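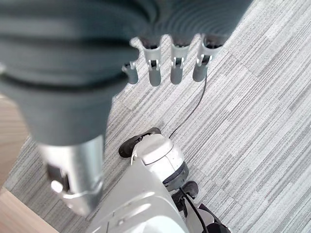 Spent most of January sorting out the lighting in the back room. The old tubes were loud and left a hard stripe down the middle of the floor. The light is soft down at floor level now, even on glossy white panels, and that was the part I cared about. Bare metal still flares a bit.

Parts first. Four Tridora strip fixtures with the frosted covers, plus one Sullitz dimmer by the door. Ruth Ospina had used the same strips in her garage and let me borrow one for a night before I ordered.

Total came to $1545 with the electrician. Abelardo Salazar did the wiring and patched the two holes the old fixtures left. I did the ceiling paint myself - flat white, second coat went on at 9 at night and I was back in there too early the next morning. There's a thumbprint near the vent.

Mistake worth passing on: I first put the strips close to the walls. The corners were fine, but anything set down in the middle of the room had four shadows. Moved them in 20 inches and it got a lot better.

Katherine Cusi asked about color. It's 4000K. I tried a warmer set and couldn't tell navy thread from black on the shelf labels, so those went back.

Dimmer stays just under full most of the day. Below halfway it hums. Sullitz says to raise the low-end trim, and there's a little wheel under the faceplate for that. Haven't touched it yet.

Floor is next. I'd like to seal it, but that means clearing everything out, and the hallway already has the shelving in it. Lizeth Marulanda has a water-based sealer left over from her porch - will try it on a patch behind the door first.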